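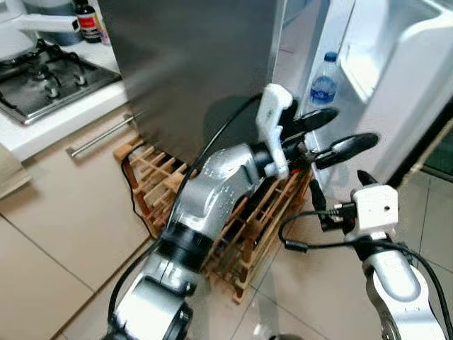 The wine rack on the floor before the refrigerator, with the refrigerator door open.

How to find a good place for a wine rack in a small kitchen

Many people put the wine rack where there is a free space and do not think about it again. I did the same for years. Then my neighbor Anneliese Oltmanns asked me to help with her kitchen in Boslow, and we spent one Monday on moving things. What we learned I have written down in the order I would do it now.

You need a measuring tape, a pencil, a dry cloth and a little patience.

Step 1. Empty the rack
Take out all bottles and lay them in a box on a towel. A light wooden rack with thin slats is easy to lift, but with bottles inside the joints get a load they are not made for. Carry it with both hands, never by one slat.

Step 2. Test the place with the doors open
Put the empty rack on the floor where you would like to have it. Now open everything near it: the refrigerator, the lower cabinets, the drawers. In a kitchen corner this is the most important test. The refrigerator door needs its full swing, otherwise you can not pull out the shelves and bins for cleaning. If the door touches the rack, move the rack and try again. Write down the width that stays free.

Step 3. Think about warmth
The floor beside a refrigerator is practical for a test, but I would not leave wine there for months. Some models give off warmth at the side or at the bottom, and there is a small vibration too. For bottles you drink within a few weeks it is fine. For the better ones choose an inside wall, far from the oven and without sun.

Step 4. Look for cords
Before you push the rack to the wall, look where the cords go. A cord should not lie under the rack or be pressed between the wood and the cabinet. Pull it to the side first.

Step 5. Make it stand firm
Press lightly on each upper corner. If the rack moves, put a piece of felt under the short foot. We used 3 layers — one was not enough, the floor in Boslow is old.

Step 6. Fill it from below
Start with the lowest row, and from the middle to the outside. The diamond cells hold the bottle by its round body, so push it in until it lies quiet. Water bottles I keep in the refrigerator door, they only take the place of the wine.

After one week, check the felt again. Anneliese has hers now in the hallway, next to the coats, and the kitchen is free to walk through.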